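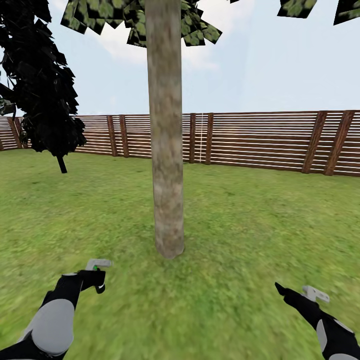 Elell has moved the first stage of its operator training out of the workshop and into a simulated yard. New operators used to begin on the real two-armed machine, with one person at the controls and another at the stop button. They now drive a simulated pair of arms by remote control before they touch the hardware. The yard is a plain one, a flat lawn with a long board fence across the back, and the tree trunk in the middle gives a new operator something fixed to line up on. The first exercise is to hold both grippers open, one on each side of the trunk, and keep them level above the grass. It sounds easy and takes most people a few tries.

The reason for the exercise is practical. Every session at the controls is saved as a demonstration, and the robot's software is trained on those demonstrations. If the operator drifts, the drift is saved too. Last year the team recorded 2,000 demonstrations on the real arms and had to throw out 840 of them, mostly for shaky starts and for grippers that closed before they were in position.

The simulator records the view from the arms as well as the wide view. Operators are asked to work mainly from the close views once they have the feel of the controls, and many find the switch hard. Grass gives very little to judge distance by, so a hand can sink several inches before the operator sees any change. Trainees are told to stop, check the wide view, correct, and go on. A stop does not spoil a demonstration as long as the hand stays still during it.
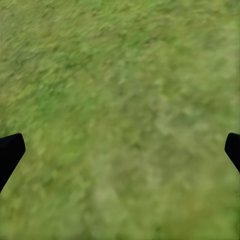 Selvaraj Ekanayake wrote in after the last issue to ask whether practice in a simulator teaches bad habits, as there is no weight in the controls and no cost to a collision. He said he had learned on the real arms and that one hard knock against a bench in his first week did more for him than any lesson. He would like trainees to get at least one session on the hardware early on, even a short one.

The training group agrees with part of that. Starting with the next intake, each trainee will get a short supervised session on the real arms after 53 simulated runs. The group has also asked Cornetti, the supplier of the hand controls, for a version that pushes back when a gripper meets something solid. There is no delivery date yet.

A few points for people who are already recording:

Start each run with both grippers fully open. Runs that begin half closed are now rejected by the intake check.

Hold still for a moment before the first movement. The software uses that pause to find the beginning of the run.

Mark failed runs as failed and keep them. Do not delete them. Bepari sorts them separately and has asked for more. 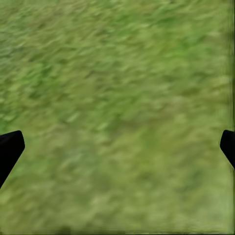

JORNBRIDGE, June — The summer recording round opens here this month with a target of 400 accepted demonstrations. Operators can book the controls in the morning or the afternoon, and there will be one open session on a Sunday for people who want to try the yard before signing up. Reaching down toward the ground comes first, followed by work with both hands. Bookings go through the training desk, and anyone who has not used the new controls should ask for a double slot.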